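Big maintenance day on the bin picking cell and I have to share, because I love this stuff. Thread!

The cell is two gray metal bins, one behind the other, with one arm reaching over them. We call it Amato. Ívar Frandsen built the first version back in December and I took over looking after it.

First job: the bins. An arm that bumps a wall can shift a bin a tiny bit, and then every pick near that wall gets worse. So they're held with bar clamps at the corners now. I go around and snug each one before the first run. Takes 2 minutes!

Second job: hoses and cables. I move the arm slowly to all the far corners and watch the slack. Too tight and it tugs on the fittings, too loose and a loop drops into the bin – ask me how I know.

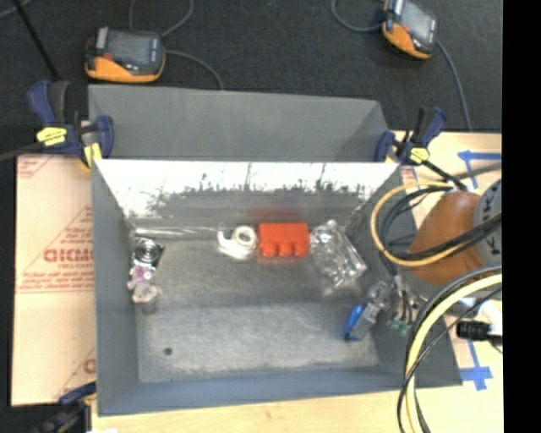 Reaching into the right corner of the front bin. Red block at the back, clear crumpled package next to it.

Clear plastic is my favorite kind of trouble. The metal walls throw back so much light that a shiny wrapper nearly melts into them. Elis Jarman wants to paint the inside matte. I want to try moving the lamp first.

Corners are hard too. The gripper has to come in at an angle so the arm stays off the rim. I added 3 approach poses just for that and it's so much fun to tune them.

Every 2000 picks I wipe the gripper, check the small air fittings by hand and write it all in the log. Next one is due 10/7/25.

Still on my list – blue tape marks on the table for the bin corners, so I can put everything back in the same spot after cleaning. Will post how the lamp test goes!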